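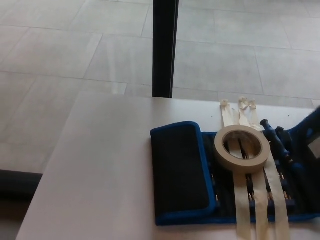

October, 14:20
Opened by Juwita Sinaga

Ticket 1442, Toltside perception stack. The table plane fit drops out when the head looks down at the bench, and the planner then refuses every grasp with "no support surface". It started after we merged the new Baysal segmenter. The bare part of the white top on the left gives a clean plane. Over the tool roll, the masking tape strips get labeled as table, since they are nearly the same shade, and the fit tilts toward the crumpled ends that stick up. Depth is on the default preset, exposure fixed at 800.

Tried so far:

1. Restarted the perception node. No change.

2. Raised the RANSAC iterations from 400 to 500. Dropouts are less frequent, but the tilt is the same.

3. Went back to the old segmenter with the same config. Plane is stable. The tape roll comes out as its own object, and the strips merge with the tool roll.

4. Güven Aydoğan asked whether anything moving behind the table could be the cause. I checked a view with someone's lower legs on the tiled floor at upper left. The legs are outside the crop box and no points from them reach the fit.
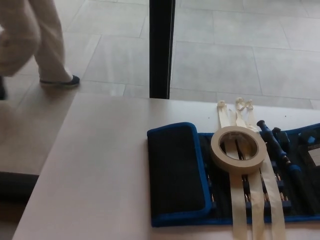
5. Added a height gate before the fit, in the Sokel branch. Tilt is gone on replay. Not tested live yet. Assigned to Gaëtan Brunet for review; please leave the ticket open until he has run it on the robot.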